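Radum @radum_bench
Thread on liquid handling rules for a single-arm bench cell. We rewrote ours in August after the Drotard review. Posting the parts that changed. 1/

Rule 1. Open liquid is a hazard class of its own. It gets its own risk assessment, separate from the dry pick-and-place one, even when the arm and gripper are identical.

Rule 2. Grip the cup on the side wall and keep it upright until it is over the receiving bowl. Thin clear plastic deforms, so set the force limit per cup type. 2/

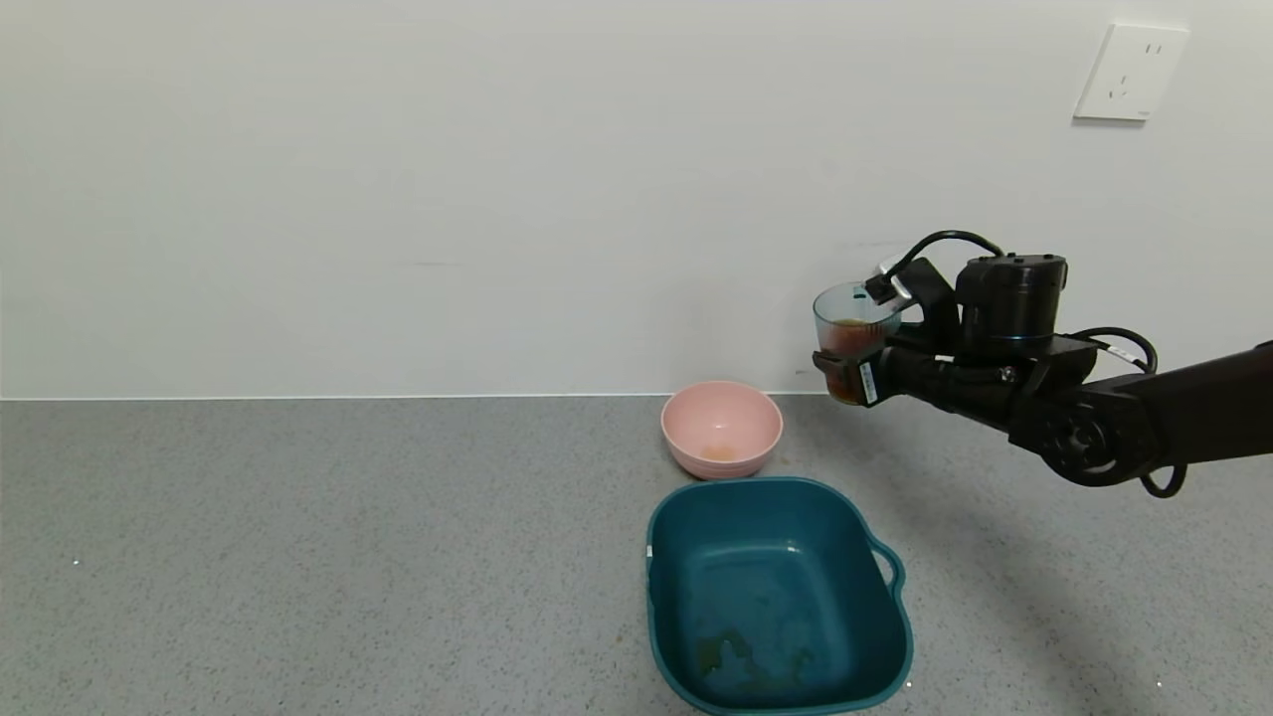

Wrist speed with an open cup is capped at 30 percent of the dry limit. The cap lives in the safety config. Operators can't raise it from the task script.

Rule 3. Cables at the wrist and elbow get checked before each pour series. Loops must clear the container through the full tilt. Buschmann wanted this weekly. We kept it per series. 3/

Rule 4. After release, open the jaws fully and hold for 2 seconds over clear counter before the next approach. Log a wrist camera still at that point. 4/

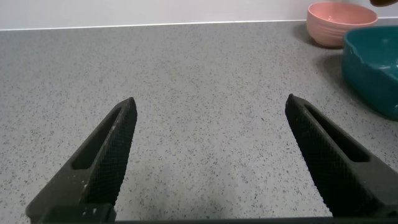
Filed under: Bench safety / End effectors

Rule 5. Finger pads with a textured face hold residue. Wipe after every 5 pours, inspect the slots too, and record both.

Open item: the Trastov draft allows a second person inside the marked zone during a pour. Ours doesn't. Comments on that clause are welcome, the rest is frozen until the next revision. 5/5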